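The Cheap Demonstration

Thursday, February 14, 2019

I have now been sent the Asska paper by enough people that I suppose I have to have an opinion on it. The pitch is simple and I understand why it travels. You take the robot away. You give a person a gripper with a handle on it, put a camera on the gripper, and let the person do the task with it by hand. Every motion is recorded. Later you train a policy on the recordings and put the same kind of gripper on the end of a real arm. The arm was never in the room while the data was made, so you never had to buy ten arms, or wait for one to come back from repair, or teach a student to drive it with a joystick.

The task is cloth. Pick up small soft things, move them, lay them down somewhere sensible. The authors collected 4000 demonstrations this way, released them under the name Ranel, trained on them, and report that the robot succeeded in 68 of 100 trials. Drudix, the company whose gripper design they used, has been quoting the number on its front page ever since.

I think the collection method is good. I also think the paper claims things for it that it has not shown, and that the parts it skips over are the parts that will cost the next lab a year.

What the speed buys

The headline on the collection side is 125 demonstrations an hour. Anybody who has teleoperated an arm through a towel fold will feel that in the stomach. A slow arm with a laggy control loop turns a person into a worse version of themselves. You overshoot, you back off, you wait. With the tool in your own hand you do none of that, and the recordings come out quick and smooth.

But look at what the rate is measured on. It is the time during which the tool was recording. Resetting the cloth is left out, and so is charging, and so is the calibration pass. The supplement says clips with lost tracking were dropped and does not say how many there were. I'd like that number a great deal more than the one I was given. If a third of the clips went in the bin, the method is still fast, but it is fast at something else, and the clips that went in the bin are unlikely to be a random third. Tracking gets lost when a hand covers the marker, or when the tool gets turned over to come at something from an odd side. Those are the hard grasps. Throw them out and you have quietly made the dataset easier than the task.

I asked a friend who runs a similar setup what her loss rate was. She laughed at me and changed the subject, so I have no data either.

Who is doing the looking

My larger complaint has to do with eyes. The argument for a camera on the gripper is that the robot will see what the demonstrator's gripper saw. Same lens, same spot, same view, so whatever the policy learns from the recording will carry over. It's a neat argument and it is true as far as the camera goes.

The demonstrator, though, is not working from that camera. The demonstrator has a head, and the head moves. People doing fiddly work bend over it. They look at the far side of the cloth before they reach for it, they peek under a fold, they check whether the tip is above or beside the thing, and then they move the hand. All of that goes into the decision. Very little of it reaches the gripper's own lens.
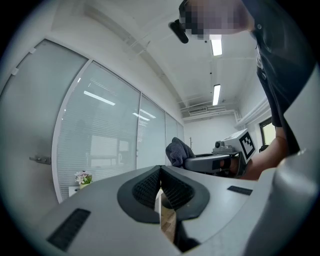
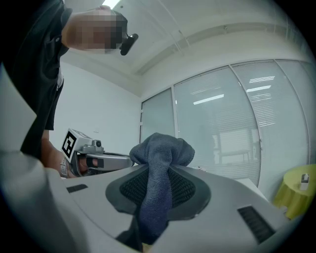
A person leaning over the work with a hand-held gripper; its square marker faces the camera.

What the hand knows

Neck and eyes aside, there is the matter of touch. The paper calls its demonstrations "contact-rich," and they are, for the person. Squeeze a handle and some of what the jaws meet comes back to you through the palm. You feel that you've caught one layer when you wanted two. You feel the cloth snag. You ease off before anything visible has happened.

The recording has video, the pose of the tool, and the opening of the jaws. A policy trained on it is being asked to copy a reaction to something it was never told about. Sometimes it will find a visual cue that goes along with the feeling, a wrinkle or a bit of pull in the fabric. Sometimes there will be no cue, and it will learn to ease off at some average moment. Go through the failure clips on the project page with this in mind. In a good many of them the jaws close beside the cloth or on too much of it, and the arm lifts with perfect confidence and carries nothing, or carries everything, to the goal.

The authors put these down to "perception errors under occlusion." Maybe. I'd call it a missing input, and I don't think the missing input comes back if you collect four times as much of the same data, although that is exactly what the last paragraph of the paper proposes to do.

Cloth is generous

A word about the choice of task, because I have seen it praised as brave. Cloth is hard if you want a particular result. A shirt folded so that the sleeves line up is hard. A small cloth draped over something, with no requirement on which corner goes where, is one of the more forgiving things you can ask of a gripper. Nearly any grasp picks it up. Drop it from a little too high and it lands more or less where it would have landed. It doesn't roll, it doesn't break, and it hides an error of a couple of inches in its own folds.

The success test in the paper is that the item "rests stably on the target." I have no quarrel with starting there. I do have a quarrel with the sentence in the abstract that says the result "extends to general household manipulation," which rests on no trial of any kind that I can find. Give it a mug, or a key and a lock. Give it the same cloth and ask for the hem to face left.

Then there's the 68. A third of the attempts failed on a forgiving task with a forgiving test, and there is no baseline beside it worth the name. The teleoperation comparison used far fewer demonstrations, made by operators who were, by the paper's own account, new to the equipment. Scripted grasping was not tried. Grab the highest point of the lump, move over the target, let go: I would honestly want to see that in the table before I trained anything. My guess is that it scores in the fifties. If it scores higher than 68 then we have learned something useful and slightly embarrassing, and it would have taken an afternoon.

The same corner of the same office

Leiva is where most of the people I'm arguing with work, and they have been gracious about this, so let me give their side. They say the tool is portable, and portability is the whole point: you can carry it into kitchens and laundromats and get variety that no fixed arm will ever see. I agree with every word. I just notice that it wasn't done. All of Ranel was recorded on one floor of one building. All 100 test trials were run on that floor too, a short walk from where the data came from, under the same ceiling lights.

You cannot claim portability as a benefit of your data if the data never went anywhere. It is a property of the hardware. The tool could go to a laundromat. So could I.

They also say, and I find this harder to answer, that every new way of collecting data looks thin in its first paper, and that I would have said the same about whatever I now consider normal. Probably I would have. I was rude about wrist cameras for a long time and I use them every day.

What I would ask for

The follow-up is supposed to be out by July. I'd ask for the discard rate, with the discarded clips released along with the rest so that other people can look for a pattern in them. I'd ask for a condition where the demonstrator can see only the gripper's own camera feed, on a screen, with the direct view blocked. It will be slow and everyone will hate doing it. It would tell us how much of the demonstrators' skill was ever in the recording to begin with, and if the policy trained on the slow data does better per clip, then the rate per hour was the wrong thing to put on the front page.

A grip force sensor in the handle would be nice as well. And one set of trials in somebody's actual home, with the bad light and the dog.

Until then I'm going to keep using my slow arm for anything that needs a corner to end up in a particular place. I have ordered the parts for one of the hand tools too. The lead time on the handle is terrible.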